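手首カメラ画像による把持学習 進捗打合せ 議事録

日時:2月、午後2時より
場所:Barnari棟 2階会議室
出席:Grultinbridge側研究担当、Hsu研究室、Dakov(シミュレーション環境担当)
記録:Hsu研究室(留学生)

前回の議事録は修正なしで承認されました。今回の議題は、シミュレーションで学習した把持方策の評価方法と、次回までの作業の確認です。

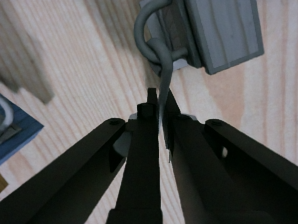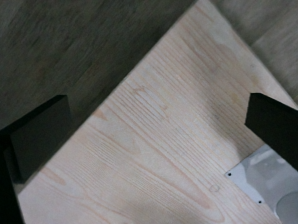

1.評価方法について
Hsu研究室より、評価の単位を変えたいという提案がありました。これまでは一つの試行について成功か失敗かだけを記録していましたが、この方法では、どの段階で失敗したのかが後から分かりません。そこで試行を「接近」「接触」「保持」「移動」「解放」の5段階に分け、段階ごとに判定を付けることになりました。1枚目の画像のように、指先の間に細長い灰色の部分を挟んでいる状態は、接触の段階までは到達したものとして扱います。保持の判定は1枚の画像からは決められないので、前後のフレームと関節の値を合わせて見ます。2枚目のように指が大きく開いていて間に何もない状態は、接近の前にも解放の後にも出ますので、必ず時刻の情報と一緒に記録してください。この点について、Grultinbridge側から、時刻だけではなく指の開き幅も保存してほしいとの要望があり、了承されました。

2.学習データについて
現在の条件では、1条件あたり500試行を生成しています。Dakovから、物体の初期の向きが偏っている可能性があるとの報告がありました。乱数の設定を確認したところ、位置は毎回変わりますが、向きの範囲が狭いままになっていたそうです。設定を直した後、同じ試行数で作り直します。古いデータは消さずに、比較のため別の場所に残します。

また、床と板の模様を変えるかどうかについて議論しました。今の板は木目がはっきりしていて、細い物体の縁と木目の線を方策が区別しているかどうか、まだ確かめていません。Hsu研究室は、模様のない板を加えた2条件の比較を希望しました。Grultinbridge側は、計算時間が増えることを心配しており、最初は少ない試行で様子を見たいという意見でした。話し合いの結果、まず木目ありと模様なしの2条件だけで行い、照明の条件は今回は変えないことにしました。

3.影の扱いについて
グリッパと物体の影が板に落ちるため、接触の自動判定が早く出てしまう場合があるとの指摘がありました。現在の判定は画像だけを使っています。シミュレーションの中では接触力を直接読むことができるので、正解ラベルの作成には接触力を使い、方策への入力は今までどおり画像と関節角度のみとします。接触力のしきい値はまだ決まっていません。Dakovが候補の値を出し、次回に相談します。

4.実機との比較
実機での試験は、段階別の判定が安定してから始めます。部品の形状が複雑なものについては、実機側の準備が遅れています。簡単な形の部品から先に行う案が出ましたが、部品の選び方については結論が出ませんでした。継続して検討します。

5.次回までの作業
・段階別判定の記入形式の作成(Hsu研究室)
・初期の向きの設定の修正、データの再生成(Dakov)
・指の開き幅の保存機能の追加(Dakov)
・計算時間の見積り(Grultinbridge側)
・本日の用語の日英対応表の更新(記録担当)

その他
「把持」と「保持」の言葉が資料の中で混ざっているとの指摘がありました。今後、「把持」は動作の全体、「保持」は段階の名前としてのみ使います。過去の資料は直しません。

次回の日程はメールで調整します。議事録に間違いがありましたら、記録担当までご連絡をお願いいたします。

以上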